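版块：家庭自动化 › 机械臂与夹爪 › 自制进度

【进度】在车库里让机械臂学开柜门，先在仿真里磨了一阵子，求指点

楼主：木屑与扭矩
发表于 2021年12月10日

各位好，潜水很久了，第一次开长帖，啰嗦的地方请多包涵。

事情要从八月说起。我和邻居合用一间车库，他占左半边修自行车，我占右半边做木工，工作台中间堆的全是两个人都不肯认领的零件。八月里我攒好了一台六轴的小臂，关节壳是打印的，夹爪是平行两指，给它起名叫Poniten。本来只想让它递递螺丝刀，后来我太太说，你要是能让它把厨房吊柜打开，我就承认这钱没白花。好嘛，这句话我记到现在。

真柜子我是舍不得一上来就让它碰的。头一次试的时候速度没限住，夹爪在我做的一块樱桃木门板上啃了一道印子，心疼了好几天。所以后来老老实实在电脑里搭了一个柜子，木纹贴图、拉手、侧板都放进去，相机挂在手腕上，先让它在仿真里学会靠近拉手，再谈夹和拉。

控制部分用的是Momudum，是我们共享工坊里Ragnvald Engebretsen写的一套小程序，他人很好，我改坏了三回他帮我救了三回。到今天为止我跑了2000次靠近动作，起始位置随机，拉手位置也小幅随机。单看“手到没到拉手跟前”这一项，成绩是97%，我挺高兴的，泡了壶茶坐在那儿看了半天回放。

可是一到夹，问题就来了。夹爪常常停得偏低，拉手还在两指上方，它就以为到位了，啪地一合，夹了个空。偏的量还不固定，有时差一点点，有时差得我都替它着急。我怀疑过相机外参，怀疑过拉手的碰撞模型太粗，也怀疑过奖励写得太宽松。想听听大家怎么看。

回复 12　分享 5

——

2楼：老虎钳阿姨

恭喜开帖！读着像在听邻居聊天，挺暖和的。

我先投碰撞模型一票。你那个拉手要是用很少的面片拼的，碰撞体又是自动生成的凸包，边上那点凹进去的地方就全被填平了。两指合上去的时候接触点会跳，看着像没夹住，其实是滑开了。我当年做抽屉的时候在这上头耗了大半个冬天，最后把碰撞体拆成几块小的，第二天就好了。你先把碰撞体显示打开看一眼，几分钟的事。

——

3楼：Demumard

我不太同意楼上。楼主说的是合之前手就停低了，这跟碰撞体没关系，还没碰到呢。我觉得就是判定“到位”的条件有毛病。你是拿什么点去算距离的？如果拿的是手腕法兰，不是两指指尖的中点，那当然会差一截，手的姿态一变，差的方向也跟着变，正好对上你说的“偏的量不固定”。

另外说句不太中听的，97%这个数字先别急着高兴。条件写松了，它怎么停都算到。

——

4楼：木屑与扭矩（楼主）

谢谢两位！阿姨说的我刚才去看了，碰撞体确实是个胖胖的凸包，跟看见的形状差了不少，这个我认，今晚就拆。

Demumard说的更让我脸红。我翻了代码，用的是法兰往前推一段固定长度，那个长度还是旧夹爪的。换了新手指以后我压根没改过……茶白泡了。

——

5楼：Nyokabi Tanui

我来得勤，话也多，大家别嫌我。

我在Mwakalinga工坊带周末的小班，孩子们做的也是开柜门，不过我们从头到尾没用仿真，就是拿纸箱板糊了一个柜子，拉手用木头削的，撞坏了再糊一个。所以我心里一直有个疑问，楼主花这么多工夫在屏幕里调，值不值得？真柜子的铰链有松有紧，天一潮门还会卡，这些仿真里哪有呀。我们班上糊了14个纸柜子，孩子们反而把力度摸得很准。

当然我也知道，楼主心疼樱桃木，这个我完全理解，我家那张旧书桌我也不让任何带电机的东西靠近。

——

6楼：Demumard

纸箱柜子我支持，但两件事不冲突。纸柜子跑2000次，糊柜子的人先累垮了。找指尖偏差这种毛病，屏幕里最快。铰链和卡门的事，等他手能对准了再去管也不晚。

——

7楼：老虎钳阿姨

我倒是站Nyokabi这边多一点。仿真里待久了人会变懒，总想着再跑一晚上说不定就好了。我自己就是这样，跑了60多个晚上，拿到真抽屉前面，第一下就把滑轨顶歪了。楼主可以两头一起来，白天糊纸箱，晚上挂着跑。

还有，夹爪张开的宽度你是固定的吗？如果一开始就张到最大，碰到窄一点的柜子，外侧手指容易先蹭到旁边的墙板。

——

8楼：木屑与扭矩（楼主）

张开宽度目前是固定的，一路张到最大，确实蹭过，右边那根手指尤其爱往侧边靠。我想着改成先半开，靠近以后再放开一点，不知道会不会把事情弄复杂。

Nyokabi的纸柜子我太喜欢了，邻居那边正好有一堆装车架的大纸箱，我明天去讨两个来，他应该乐意，反正那些箱子堵着他自己的门。铰链我打算用旧皮带剪，门做得比真吊柜轻一些，先看它拉的时候会不会把整个柜子拽过来。

指尖的偏移我已经改了，重新量过手指长度，两指中点也单独建了一个坐标。到位的条件也收紧了，现在要求中点对着拉手，高度也得对上，光在附近晃不算。碰撞体拆了一半，拉手那部分拆成了上下两块，侧面有个小缺口的地方还没想好怎么分。

标签：机械臂　两指夹爪　仿真　开柜门　车库工坊

联系我们　|　版规　|　© 木工与机器论坛，保留所有权利　|　回到顶部
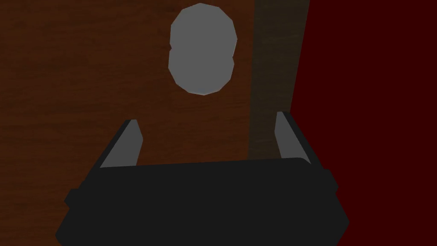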